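Mavis Folding Set, data card

Recorded at the Hundlow laundry in Flendirville. 600 episodes, 552 kept. Two arms handle colored cloths on a white table.

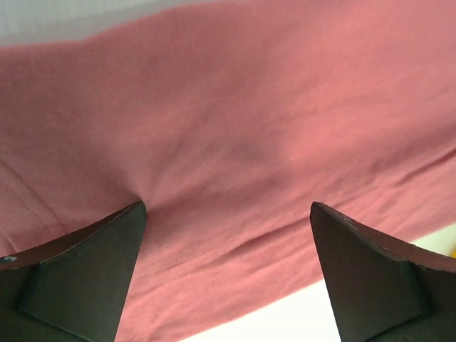

Table staff kept their hours – the September rota moved them to checking and repairs.
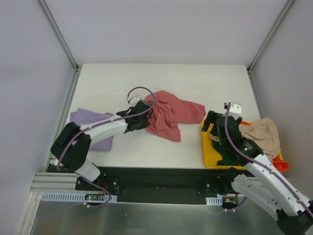

Both arms at the table, yellow bin at near right.

Shifts with the cell log 200 cloths. Comments from the floor go in the notes file. 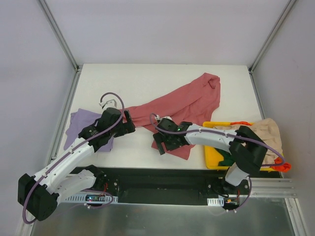 Murakami wrote that checking is easier on the wrists but lonelier, and asked for two people per shift.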